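**Jul 16, 2021** | Robotics, software

# Wumeck opens up its two-hand planner, cardboard first

Wumeck has put out the first public build of Plendidska, the planning and control package its team has been running behind closed doors since November. Out this morning, source and all. Docs are thin. More on that below.

The short version: it takes demonstrations recorded with hand-held grippers, one in each hand, works out where both tools were at every moment, and turns that into paired motions two arms can follow. The pairing is the bit people have been waiting for. Plenty of tools will give you one clean trajectory. Getting two that agree with each other when both are holding the same flat thing is harder.

Tracking leans on square printed markers fixed to the grippers, plus the view from a camera on each tool. Sosina Nigatu, who leads the perception side, said the markers are there to settle arguments between the cameras. "Brick is good to us, lots of edges. Plain white furniture is terrible. You get a nice estimate, then somebody turns toward a cabinet and it slides off sideways."

The new build weighs the other tool's marker more heavily when the background goes bland. Nigatu says drift between left and right is down to 2 millimetres over a typical recording, on Wumeck's own numbers. No outside test yet that we know of.
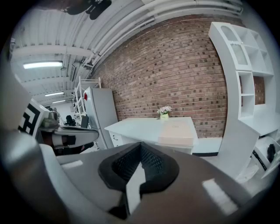
## What's in the build

- **Pose tracker.** Handles both tools together. Drops a marker reading if the square is seen at too steep an angle, threshold is in the config file.
- **Pair planner.** The main event. Keeps the distance between the two grips steady while a sheet or box is being held, lets go of that rule once either side opens.
- **Replay viewer.** Steps through a recording with both wrist views and the head view on one timeline. Runs in a browser. Slow on long files.
- **Trimmer.** Cuts dead time off the start and end. Command line only for now.

Missing: force control. The planner knows where the fingers should be, not how hard they ought to squeeze. Wumeck says that's next but wouldn't give a date.

## Why cardboard

Flat sheets show up bad pairing right away, according to Mieczysław Borkowska, who wrote most of the planner. If one hand leads by a fraction the sheet bows or twists, and anyone watching the replay can see it without reading a graph.

"With a cup you can be sloppy and get away with it for weeks," he said. "A sheet tells on you."

The release ships with 200 recordings, all two-handed, out of up to 700 the team says it has on disk. The rest need cleaning, mostly ones where the clocks on the two tools didn't agree. Borkowska reckons a fix for the clock problem is already in, so newer sessions shoud line up without hand editing.
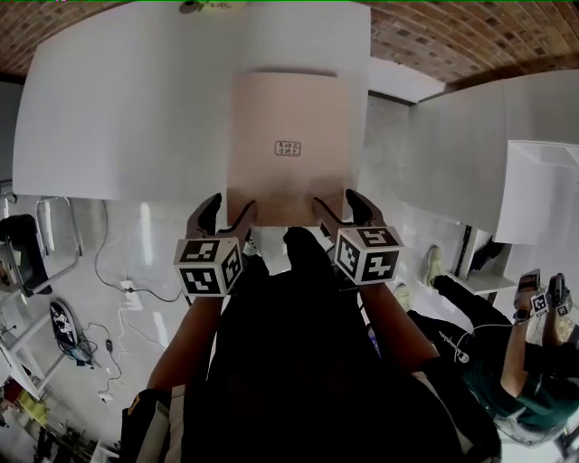 *Both grippers on the lower edge of a cardboard sheet, marker cubes mounted below the fingers.*

He was blunt about what the planner still gets wrong. Handovers, for one. If the left hand passes something to the right, the code treats the moment when both are holding as a single rigid grip and can plan a tug. Workaround is to tag the handover yourself in the viewer. Tedious, but it works.

Occlusion is the other. When one hand crosses in front of the other the head view loses a cube, and the estimate has to coast on the wrist views till it's back. Short gaps are fine. Long ones get flagged and skipped by default, and you can switch that off if you're feeling brave. 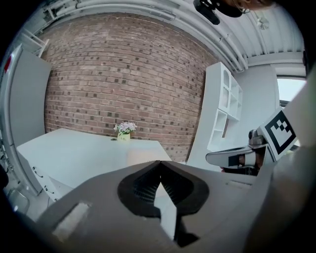 Early users so far are Cesier, which is trying the package for carton folding, and the Gebretsadik lab, which had access to a test build. The lab's feedback was mostly about install pain: 69 open issues at last look, a fair chunk of them to do with camera drivers. Nigatu said the driver list will be be trimmed to what the team can test itself.

On the docs, there's a quick start and a page on printing and measuring your markers. Read the second one before anything else. Wrong marker size in the config and every distance comes out scaled, with no warning from the tracker. A check for that is planned.

Licence is open for research and teaching. Commercial use needs a seperate agreement, terms not posted as of this morning. We've asked, will update when we hear back.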